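# The Ridgeway Kitchen, One Shelf at a Time

My aunt left me a kitchen in June. The rest of the house on Ridgeway went to my cousin Eamon Fitzgerald, who wanted it, but the contents of every cupboard between the back door and the pantry came to me, who had once said at Thanksgiving that I liked her plates. Be careful what you say at Thanksgiving.

I've been going through it all ever since, a shelf at a time, and several people have asked what was in there. This page is for them. Only one item has its portrait up so far. For the rest you get the entries, written in the order I unpacked them, and you'll have to trust me on the gravy boat.

## Top shelf, left of the window

**The company plates.** White, gold rim, used twice in my lifetime. Both times someone put one in the microwave.

**Gravy boat, no saucer.** It pours backward if you tip it too fast. My aunt blamed the guests.

**A cookie tin of lids.** None of them belongs to anything. I tried them on every jar and pot in the place over a long weekend I would like back. Marisol Achterberg came over to help and stayed to argue that one of them *nearly* fit the teapot. It sits on the teapot now, at an angle, like a beret.

**Teapot.** See above.

## Middle shelf, where the good light is

**Hanside mugs.** Brown outside, cream inside, and heavy enough to prop a door. Ayuba Bonsu claims coffee tastes better out of these. Ayuba takes four sugars, so I'm not sure what he's basing that on.

**The fish platter.** Shaped like a fish, painted like a fish, and far too short for any fish I've ever cooked. It held mail for years. It still smells faintly of envelope.

**Butter dish, repaired.** The glue is visible from across the room. There's a receipt taped underneath from a repair shop in Lungate, dated 2000, for more than the dish could have cost new. She kept receipts the way other people keep grudges, and she kept those too.

**Egg cups.** The whole family is split on egg cups. I own a great many now and have had to pick a side.

## Lower cupboard, behind the colander

You have to kneel for this one, and the hinge bites.

**Peveo casserole.** Orange. Very orange. Mei Oyelaran asked if it came with a warning label. It bakes a beautiful macaroni and cheese, and I've stopped apologizing for how it looks on the table.

**Salad spinner.** Spins. Doesn't stop. I put it on the floor and leave the room.

**Roasting pan.** Black on the bottom from decades of Sundays. I scrubbed at it for an evening, got down to a spot of clean metal the size of a dime, and decided the spot looked worse.

**Mixing bowls, nested.** The biggest one has never come free of the second biggest. Babatunde Shehu tried hot water, ice, dish soap and some words I won't type here. They are now officially one bowl.

## The odd one out

I found this on its own behind the flour, in a cupboard full of things that came in sets.

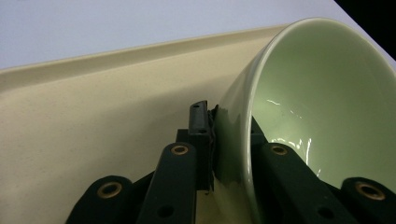
*The green bowl. Glazed ceramic, pale sage outside and a touch brighter inside, with a nice thick rim and a shine that picks up every light going.*

It's my favorite thing in the whole inheritance, so naturally it's the one Eamon remembers and would like to discuss. He says it was always the popcorn bowl. I say it was always the bowl for lemons. My aunt never bought more than one lemon at a time, so his case may be stronger than I've let on.

## Drawer that sticks

**Corn holders.** Shaped like little ears of corn, in case you forget what you're eating halfway through.

**Recipe cards, 179 of them.** I know the number only because she wrote it on the box. Half are for Jell-O. One says just "Helen's chicken, but less." I've made it three times, using less of something different each time, and haven't landed on it yet.

**A key.** Fits nothing. Lives with the lids.

Still to come are the pantry, the broom closet and whatever's in the coffee can that rattles. If you're family and you see something of yours on this page, call me before Christmas. If it's the salad spinner, call me tonight.

*Last updated December 9, 2024*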